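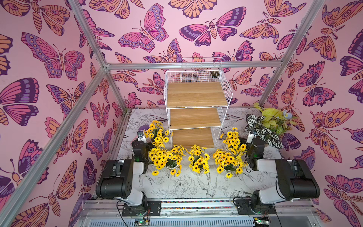 Both arms over the sketch-print floor, with the shelf unit at the back and the sunflowers in front.

Setting up the Ambrosio two-arm bench kit from Kinent

Last updated: April 10, 2023

I've had the Ambrosio kit since November and I've now put it together twice, once badly and once properly, so this is the page I wish I'd had the first time round. It covers getting from a pile of boxes to two arms that will pick up a bunch of artificial flowers and put it on a shelf. I'll say what I think of the kit as I go, because I know some of you are only here to decide whether to buy one!

It cost me £995 for the frame, the rail and the wiring. The arms are extra (mine are Skadilon ones, and Kinent will sell you the pair with matching mounting plates, which I'd recommend).

Before you start

Clear a proper table. I also laid out all the bolts in a muffin tin, sorted by length, and felt very pleased with myself until I knocked it over. You'll want a set square, the hex keys that come in the box and one decent long-handled hex key that doesn't, as the supplied ones are horrible on the hands.

Step 1. Build the frame

Do the aluminium bars on the flat first and leave every bolt finger-tight. I tightened mine as I went on the first build and ended up with a back corner that wouldn't meet. Once it's standing, check each corner with the set square, go round again, and only then nip everything up.

Step 2. Line the walls and floor

Kinent will sell you plain grey panels, but you can use anything flat. I went for big pink and purple butterflies and moths on the three sides, and a white floor printed with black botanical drawings (there's a peony near the front that I'm rather fond of). If you're papering your own, cut the panels 6 mm short so they drop in without buckling, and smooth from the middle outwards. The floor wants to be dead flat. Any ripple and your pots will wobble, and then you'll blame the gripper like I did.

Step 3. Fit the arms

The rail goes along the front and the black mounting plates sit on it, one for each arm. Slide both plates on before you bolt either down. Mine ended up with 300 mm between the inner edges, but try yours by hand with the power off: swing each arm to the back corner on its own side, then bring the two towards the middle and see where they'd bump. Move the plates until you're happy.

Keep the cables tidy but slack. There should be enough loop behind each base for a full swing, and I'd plug the boards in last of all. Green lights on the board mean it has power. They don't mean the arm knows where it is, so run the homing routine every single time you switch on.

Step 4. Dress the bench

Now the fun bit. I use a white wire shelf unit with three pale wood shelves, stepped so that the lowest one comes furthest forward, and I stand it against the middle of the back wall. The sunflowers are artificial, in little white pots, and there's a stripy-leaved plant in the right-hand corner to give the arm on that side something awkward to reach round.

Start with fewer bunches than you think you need. Leaves catch on everything, and a wide bouquet is much harder to lift cleanly than a narrow one. Go for the pot and leave the stems alone.

Step 5. First moves

Set the speed to the lowest setting and guide one arm through a single lift: down to the pot, close, up, over to the bottom shelf, open. Save it, play it back, and keep a hand near the stop button. When that works, do the other side. Don't try both arms together until each one has behaved on its own. My log says 187 saved moves so far, and a good few of the early ones are just me missing a pot.

So is it worth it?

For me, yes. The frame is stiff, the rail is lovely, and swapping the wall panels takes no time. The printed manual is thin, though, and I'd skip the Adwood cable clips that Kinent suggests as an add-on. Two of mine snapped when I fitted them and ordinary cable ties do the same job.

Contact | © 2023 | Back to top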